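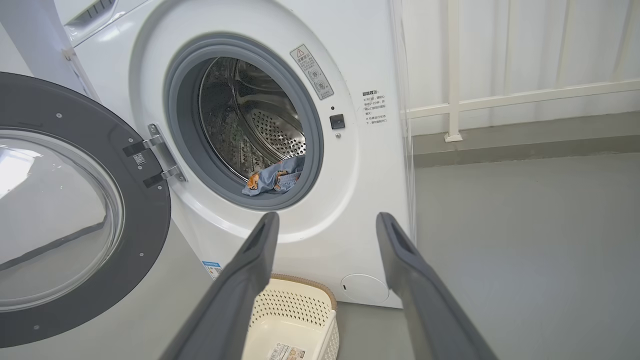

Wrist view, washer task, door open, garment at the lip of the drum.

From: Adhiambo Laizer
To: teleop-users
Date: Feb 13, 2018
Subject: Re: Laundry demos, which camera to trust

Esben Oddsson wrote:
> We have 50 demos of the unload task from two operators. Replay is
> fine until the arm reaches for the drum, then it goes wide. Both
> operators drove from the wrist view only. Should I throw these out
> and start over with the head view, or mix them? Also, do you keep
> the ones where the operator stops to think?

Esben,

Don't throw them out yet. We had the same trouble on the Sargate set in December. Of 207 demos we kept all but 37, and the ones we dropped were mostly long pauses with the fingers parked in front of the opening. The policy learned to park there too. Short pauses did no harm. I cut anything over 30 frames of no motion and leave the rest alone.

On going wide at the drum: check your clocks first. On our rig the wrist stream lagged the joint log, and it only showed up on the reach, where the view changes fast. Kumo has an offset setting under the recorder tab. Set it, re-export, and replay one demo before you touch anything else.

For the operators, we now have them use the wrist view for the reach into the drum and the grasp on the cloth, and switch to the head view for the move over to the basket.

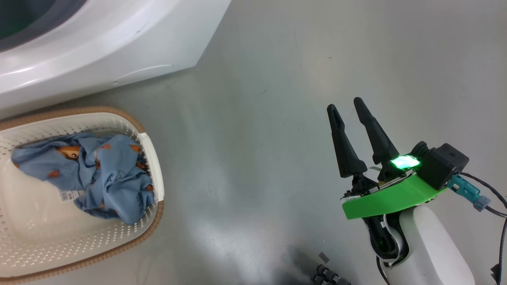

The drop is where depth is hard to judge. Ours used to let go too early and the sleeve or leg would hang over the rim. With the head view they lower the fingers further and open slower. We record both streams the whole time either way, whichever one the operator is looking at.

Mixing is OK if you tag each demo with the view that was used. The Fogh scripts ignore the tag, so you will need to sort by folder.

One question back. Are you driving with the Cimmont handle or the older one? The older one drifts in yaw and I would want to rule that out.

Adhiambo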